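Notebook, startup practicum bench
Wednesday, 4:10 pm

Carrying on from the last entry. The intake form for the spring venture cohort is still on version 3. Version 4 is drafted but not posted. The change is in the customer discovery block, where teams used to enter one number for "interviews completed." Two teams counted hallway conversations and one counted survey returns, so the column can't be compared across teams. Version 4 splits it into three fields: scheduled interview, unscheduled conversation, survey response. Only the first feeds the milestone check.

Recalculated the first-round numbers under the new rule. Old total across the cohort was 761 contacts. Under the new rule 400 of those stand as scheduled interviews. The remainder are mostly survey returns from the Clelby team, who mailed their whole pilot list at once. No penalty for that, the old form allowed it. Their milestone moves to the next checkpoint and the coach note should say so in plain terms.

Kullham: pricing test is set up but the two landing pages differ in more than price. Page B also has a shorter signup form. Asked them to hold everything else constant and restart. They want to keep the data collected so far. Told them to file it separately and leave it out of the comparison. Minimum before reading any result is 100 visits per page, agreed in advance and written on their sheet.

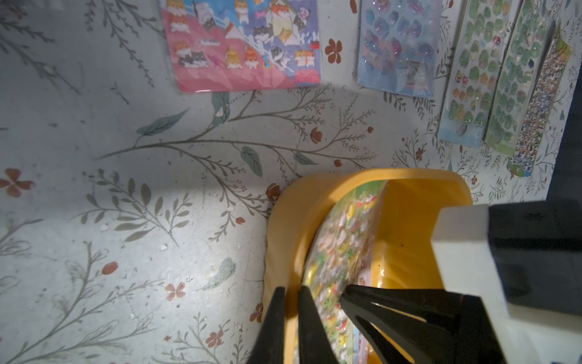
Filed under: Consumer products / unit cost

Plirier cost sheet, second pass. First pass left out packaging, returns and card fees, which put gross margin at a level no retail business holds. With packaging and fees in, margin drops to 26 percent at the current order size. Returns still missing. They have no sales history to base a rate on, so I entered a placeholder in the yellow cell and flagged it. Do not quote the 26 outside this notebook until that cell is filled.

Sensitivity check, one variable at a time:
Supplier price up 5 percent: margin still positive, payback slips one quarter.
Order size doubled: unit cost falls, cash need goes up more than their grant covers.
Wholesale in place of direct: does not work at the current price. Wholesale discount takes the whole margin.

The third line is the one to raise at the next session. Their deck has wholesale as the main channel in year two. Either the price goes up or the slide changes. Ask them to bring both versions, with the assumptions listed on the same page as the result.

MacDonald Room is booked for pitch practice in November, afternoons only. The projector there does not take the older adapter, so bring the short cable from the bench drawer. Practice format unchanged: six minutes talk, four minutes questions, then written comments before anyone speaks. Last term the spoken comments came first and the written ones mostly repeated whoever had gone first.

Scoring sheet: removed "passion" as a criterion. Scores on it tracked the delivery score closely enough that it was counting the same thing twice. Replaced with "evidence for stated demand," same weight. Old sheets stay in the binder and should not be averaged with new ones.

Open items
Post version 4 of the intake form, and lock version 3 so it can't be edited.
Clelby coach note, checkpoint date changed.
Kullham restart, confirm both pages have the same signup form before traffic is sent.
Plirier returns rate. Try the trade association tables first, then ask two shop owners for a range.
Cap table template still breaks when a convertible note is entered before the founders' shares. Workaround is to enter founders first. Formula in column F needs a proper fix, left for tomorrow morning.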